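Laundry and Fabric Care > Whites
Thread: White cotton going gray, hard water?

tundura_pete
Moved to Zeravstead in March and all my whites are turning gray. Same detergent, same machine as before. Socks and dish towels are the worst. The water report says hard but doesn't give a number I understand. Do I need a softener or is there something cheaper?

mollyknits
Add half a cup of washing soda to each load. Cheap and it works.

Gijs Goossens
Washing soda helps, but check your dose first. Most gray whites I see come from too much detergent, and the extra stays in the fabric and holds dirt. Run a load of clean towels with no detergent and look at the water. If it foams, you have buildup.

mollyknits
In soft water, sure. In hard water most people use too little. I lived in Khondokar for 26 years and had to go over the line on the cap every time.

Gijs Goossens
Depends on the detergent. Powder usually has a softening agent in it, liquid often has less. Pete, which one do you use?

tundura_pete
Liquid. I did the towel test at lunch and there was some foam, not a lot. Spin is set to 1000 if that matters.

badard_bound
Spin speed won't turn anything gray. Are you washing at cold? I would go to hot for cotton and skip the fabric softener on towels.

tundura_pete
Cold, yes. I'll try powder on hot with the washing soda and leave out the softener. 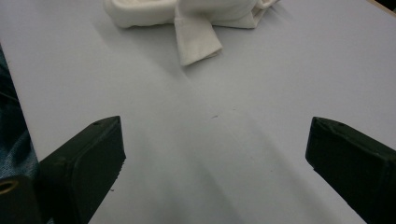 I also have 2 wool blend sweaters that look dull. Can those go in with the same stuff?

mollyknits
No, keep washing soda away from wool. Use a wool wash and cool water.

Gijs Goossens
Agree on the wool. For the cotton I'd change one thing at a time -- powder first, same dose for a few loads, then the soda if you still need it.

badard_bound
That'll take him a month. Just do it all at once.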